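4.2 Screening results as a measure of candidate quality

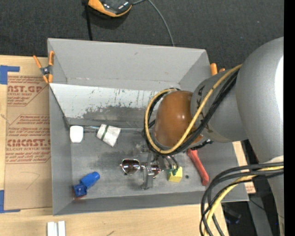
Figure 3. Robot arm reaching into a gray bin on a wooden tabletop.

Most writing on public-sector hiring treats the entrance screening as a filter that works. Applicants are invited, their papers are checked, they sit a written test, and the names that come out at the other end are taken to be the better ones. We are not convinced. The agencies that publish their screening results seldom publish what became of the people who passed, and almost never what became of those who did not.

The Gercombe district intake is a partial exception. Its records office kept the full applicant list for one recruitment round, closed in December, along with test marks and the outcome of the document check. Of the 793 people who applied for posts as clerks and junior inspectors, 115 were offered a place. Shek and Shek, in their report on the round, call this "a demanding standard." A low rate of offers tells us how many posts were open. It says very little about the standard.

The larger trouble lies in the order of the steps. In Gercombe the document check came first, and applicants who failed it never sat the test. The check asked for a birth record, a school certificate and a letter from the applicant's home district. Lai-ching Shek argues that the letter is a fair test of care and planning. It may be. It is also a test of how far the applicant lives from the district office, and whether the clerk there was at his desk. Without marks for the people turned away at this point, the claim that the check removes weak candidates can't be examined at all.

The written test has problems of its own. The paper carried a pass mark fixed before the round opened, then lowered by two points after the first sitting. The report mentions the change in a footnote and gives no grounds for it. Applicants at the Brorkcombe center sat the paper after the change was announced; those at Holtis sat it before. The report pools the two centers and compares the pooled mean with that of the previous round, which used a different paper. We don't see what such a comparison could show.

Chi-keung Shek has replied to an earlier version of this criticism by pointing to supervisor ratings. New hires were rated after their first months in post, and those with higher test marks received slightly higher ratings. Two things weaken the point. The supervisors had the marks in the personnel file when they filled in the form. And the ratings cover only people who were hired, so the range of marks is narrow to begin with — a link found in so thin a slice could easily be an accident of a few cases. When we dropped the 15 hires who had already worked in the same office on short contracts, the link was no longer visible in the tables we were given.

A stronger case has been made for the Tsai form, the structured interview tried at Holtis alone. Interviewers ask the same questions in the same order and score each answer before hearing the next. We have more sympathy with this, though the trial was small and the interviewers knew they were being studied. Whether they would keep to the form in an ordinary year, with a long line in the corridor, is an open question.

None of this shows that screening fails. The records can't show that either. Section 4.3 sets out what an agency would have to keep on file, starting with the marks of rejected applicants, before a claim in either direction could be tested.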